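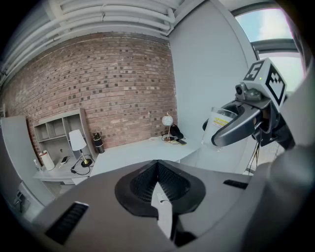
The fourth floor of the old mill in Brerodbridge was a drawing office before Avance took the lease. The company kept the brick and painted almost everything else white. On a Thursday in March I spent a day there with the people who collect examples for Beltanance, a learning system that is supposed to pick up small things on a desk and put them where they belong.

I expected big robot arms behind a fence. The main tool is a gripper that a person carries by hand. It has two jobs, to take hold of objects and to record how the taking was done. A small camera sits on it, and above the camera there is a white cube with black and white patterns on its sides. The collector walks to the desk, closes the fingers on a plastic cup, carries it to another place and lets it go. After this, the same again.

One such movement is called a take. A take lasts 11 seconds on average, and a collector makes around 30 of them before the desk is arranged again. The arranging is slower than I had imagined. A phone goes from one side to the other, a bottle is moved closer to the lamp, a cable is pulled across the place where the hand would like to travel. If the desk always looks the same, the system learns the desk, and it becomes useless in the next room.

The desks are dressed like desks where somebody works. There are table lamps, a bag, chargers, the usual things. In the first months the team used coloured blocks on a plain table, and the results were very good on coloured blocks. Then they put a phone cable beside the block and the whole skill fell apart. I was told this story by several people during the day, always with the same face.

The clear cup is the object they complain about most. Its edge is difficult to find against a white surface, and when you squeeze it too strongly it bends and keeps the bend. New collectors spend their whole first morning with cups. They learn to come from the side, to close the fingers slowly, and to wait a moment before lifting. I tried it myself. My first three cups were crushed, and my takes went into a folder with the name "visitors", where I understand they will remain.

Bad takes are not all thrown away. The team keeps a take when the collector slips and then corrects the grip, as it shows a way back from a mistake. They remove the ones where the person hesitated too long, or looked for the object with the gripper as if it were a torch. Two people check this in the afternoon, at double speed, with headphones on and no sound in the recording. One of them listens to cricket.

Light is a daily argument. The windows give strong sun until lunch, and later the clouds come over the valley and the colour of the brick changes. One half of the team wanted blinds. The other half said that kitchens and offices have weather too, and they won. The sessions now begin at 10 in the morning and the light is left to do what it likes.

The work is tiring in the wrist. After each session there is a pause, and the gripper goes to the next person. Avance also sends collectors to a second site on the Isle of Man, where the desks are older and darker and the rooms have carpet. The recordings from both places are mixed together before training. The island ones have more mistakes, and the engineers ask for more of them.

Before I left, a new batch was tested on the robot arm downstairs. It reached for a cup, stopped a little above it, moved sideways and closed its fingers. The cup came up with a small dent. Somebody wrote the result in a notebook, and on the fourth floor they were already moving the lamps.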